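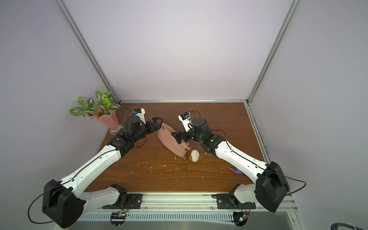
Plodov, December

Pack 11, third week on the cycler. Continuing from the previous page, same wiring, same channel.

Cooling loop refilled Saturday after the Jutico pump was swapped. Bled it twice. There was still air at the top of the rear plate on the first bleed, audible at low flow, gone on the second. Flow sensor reads steady now. The old pump is on the shelf with a tag on it, do not put it back in the truck loop.

Capacity check at C/3 after the refill, chamber at 25 C. Pack has 2,355 equivalent kilometers on the simulated commuter profile. Discharge curve lies on top of the one from the start of the run down to mid charge, then drops a little early at the low end. Module 4 is the one pulling it down. It was also the lowest at rest before we started, so I don't read anything into it yet. Balancing was left off for this run on purpose and stays off until the next check.

DC fast charge, 10 to 80 percent, preconditioning on. Current limit stepped down earlier than the map says it should. Looked at the log for a while before seeing that the BMS was acting on the inlet pin temperature and the cells were fine. Inlet pin on the DC minus side runs warmer than the plus side. Cleaned both, reseated the connector, repeated. Smaller gap, same direction. Heike Janssen thinks crimp, I think the thermistor is sitting badly in its pocket. Cheapest test is to swap the two thermistors left to right and see whether the warm reading moves with the sensor. Doing that before anyone cuts the harness.

Firmware: the James branch is on the BMS for all of the above. It fixes the contactor weld check that kept tripping on short stops. 500 open/close cycles on the bench overnight, no false trips. One late precharge at cycle 987 of the earlier run on the old branch, never explained, not seen again. Leaving it in the fault list as open.

Isolation resistance after the coolant work: fine at rest, fine with the loop running. Measured at both terminals to chassis. Numbers are in the run sheet, column H.

Regen: the blend at low speed on the mule car still has a step in it when the pack is nearly full. The torque request is smooth, so the step comes from the charge limit dropping in coarse increments. Asked Plikard for a finer table from their cell data. Their reply covers warm cells only. We need the cold end as well, and the high state of charge rows - that is where the driver feels it. Wrote back.

To do
- thermistor swap on the inlet, repeat the 10 to 80 charge, same start temperature
- rest period on module 4, log overnight, nothing connected
- new O-rings for the rear plate quick connect, the current one is nicked
- chamber door seal, lower corner, still frosting
- rename the log folders, two runs have the same name

Cycler is back on the commuter profile as of 16:40. Next capacity check when it has done another week.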